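House Rules for the Humanoid, Revised

The bed-making guidelines have reached their fourth version, and I am told this is the one people will read. It is shorter than the third, which ran to 47 clauses and included a definition of "pillow."

For those who joined after December: Salell is our name for the domestic work, and bedding is the part of it that generates the paperwork. A bed is a large, soft thing with no fixed shape, and the robot has two hands and two feet to get mixed up in it. The standards we inherited were written for machines bolted to a floor. They have a great deal to say about fences. 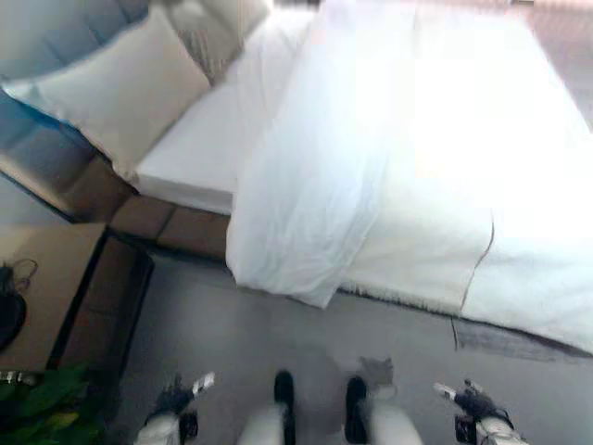

So we wrote our own. Rule one is that the walk-up gets its own check. Before anyone starts a run, the operator looks at the floor along the side of the bed and says out loud what is on it. Cords count. Fringe counts. A blanket that touches the carpet counts, however nice it looks. If a foot could land on it, either the thing moves or the robot's starting spot does, and the change goes in the log before the run and not after lunch.

Rule two covers the spotter, who stands within reach of the stop button and does nothing else. Checking messages is something else. So is holding a corner of the sheet to be helpful, a habit we have been trying to break at Casado for as long as there has been a Casado.
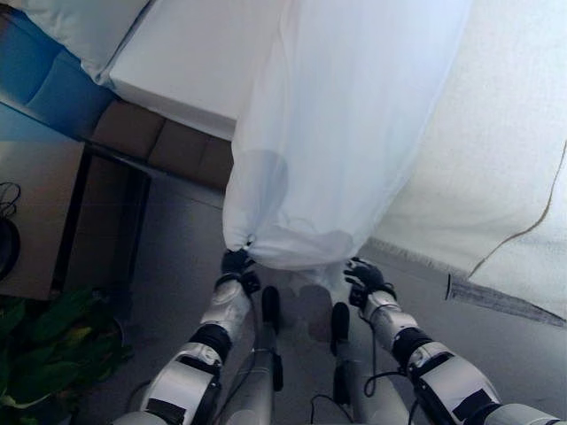 By Shirin Safavi
January 25, 2023

Rule three is the one that got the most mail. Thin fabric is to be treated as an obstruction to vision even when you can see through it. The argument against, which I heard in several hallways, is that sheer cloth is sheer. Fine. A camera trying to judge where a foot is through a hanging curtain of the stuff may take a different view. When cloth is hanging between the head and the feet, the feet stay put. Arms may keep working at reduced speed. We set that at 15 percent of normal, and yes, it is dull to watch.

Rule four: one hand may hold while the other is open, but the open hand doesn't go hunting under loose cloth. It approaches from a side the operator can see. Shahab Alipour wanted this one in capital letters. He got a bold heading in the printed copy.

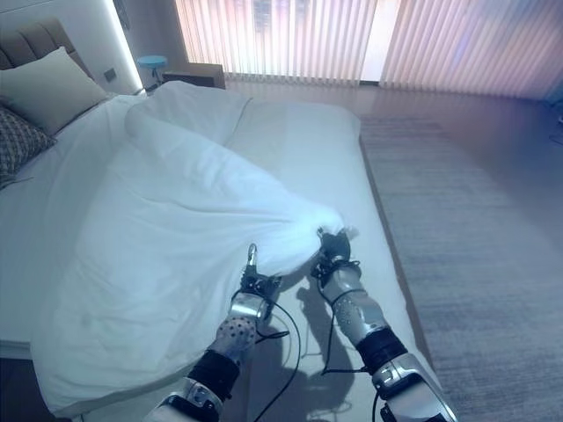

3 min read

Rule five deals with pulling. Both grippers may work the same duvet, but the force limit applies to the pair and not to each arm separately, a reading that one team at Endel had arrived at with real creativity. If the duvet doesn't come, let go and take a new grip. Tugging harder is how people do it, and people own a lot of torn duvets.

Rule six is about the robot's own wiring. Any cable that loops away from a wrist is to be checked against the bedding at the start of each run. Tie back what can be tied back. What can't be tied back goes on the run sheet with initials next to it.

Rule seven defines "done," and took longer than the other six. The Humavar draft had a score out of 83 for smoothness. We dropped it. A run is finished when both hands are clear of the fabric, both feet are clear of anything hanging, and the operator has called it. The bed may be ugly. Ugly goes in the quality notes, a separate form with its own admirers.

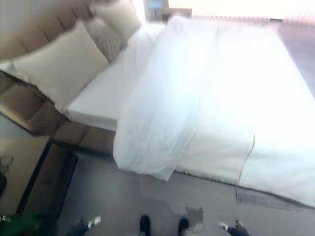 Shahab Alipour would like it known that he still thinks rule seven is too soft, and that a robot standing right up against a draped sheet should have to step back before anybody gets to say the word "done." He has asked for a minimum distance. I have asked him what it should be, and he is writing something up.

Until he does, the rule stands as printed. Old copies should come off the walls, including the laminated one by the sink, and comments on version four go to me on one page or less. The last round came to 70 pages, and a fair number of them were about the definition of "pillow."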